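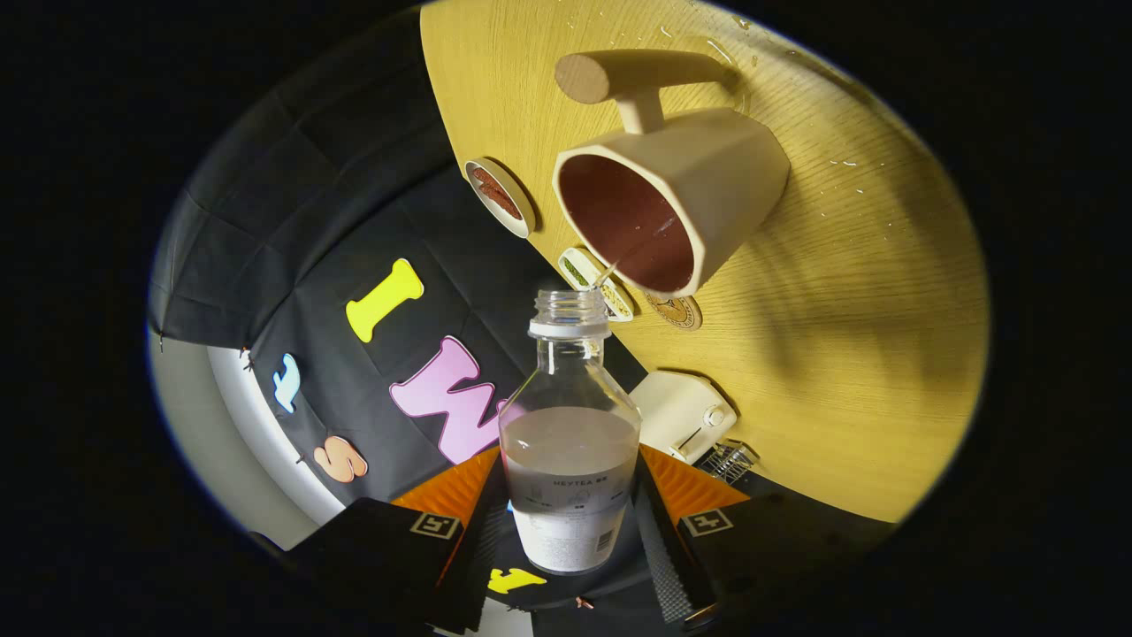 *Aoi Nagano, 7/22/25*

Too hot for the linen jacket, wore it anyway. I'd had my heart set on it since last night and I am stubborn about these things! Under it went the gray tank, then the wide navy pants from Ralia that I've owned since March and have worn to death already. The hem on the left leg is coming down again. I tacked it up with a safety pin on the train platform and it held till lunch.

Takeshi Kudo came by my desk to ask if the pants were new (no) and then told me he'd spent $267 on one pair of Hoshino loafers. $267! They are gorgeous though, a soft brown like toast, and he let me poke the leather. He says they pinch at the heel. I told him to wear thick socks around the apartment for a week, like I did with my ankle boots, and he looked at me like I'd told him to sleep in them.

After work I went to Bemesia just to look — famous last words. They had the pleated skirt I've been circling for ages, in olive this time, marked down from $116. I tried it on with the tank and it looked so good, and then I sat down on the little bench in the fitting room and the waistband cut me right in half. The next size up was gone. The girl said to check back Friday, maybe. I bought a belt for $40 so I wouldn't leave sad. It's woven, tan, no holes, so it fits over the jacket too if I want to pull it in.

Tried it with six different things when I got home and left all of them on the bed. Best one was the old white shirt dress, sleeves rolled, with flat sandals. Second best was the denim skirt, but I need a shorter top for that, or I need to finally crop the striped one.

Tomorrow: shirt dress, belt, small bag. Fix the hem!! With thread this time.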